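Gornari Bottle Return: Frequently Asked Questions

Which bottles can be returned?
Any clear or tinted plastic drink bottle with a screw cap, up to 2 liters. Glass, cartons and pouches are not accepted at Gornari machines.

Does the bottle have to be empty?
Yes. The machine weighs each item and rejects anything over the set limit. Pour out the contents and drain the bottle before inserting it. Rinsing is optional.

Should the label stay on?
Yes. The barcode is read from the label. If the label is torn or missing, take the bottle to the counter at the Stisico or Teklow site, where staff can enter it by hand.

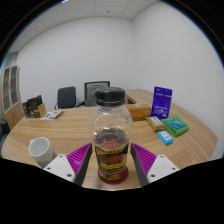 Tsz-kin Kan wrote in to ask whether caps should go in a separate bin, as they did at the old Chien site. They should not. Caps are shredded with the bottle and separated afterward by flotation. Screw the cap on loosely so that air can escape during crushing.

Can I crush bottles before returning them?
No. The reader turns the bottle to find the barcode and needs the original shape. Light dents are accepted.

Why was my bottle rejected?
The display shows a code. Code 3 means the barcode was not found. Code 4 means the item is too heavy. Code 5 means the product is not registered for deposit.

How long is a receipt valid?
Receipts can be redeemed until the end of January of the following year, at any of the sites. Lost receipts are not replaced.

Who do I contact about a faulty machine?
Give the machine number to the site desk, or write to Ngân Cù at the Teklow office.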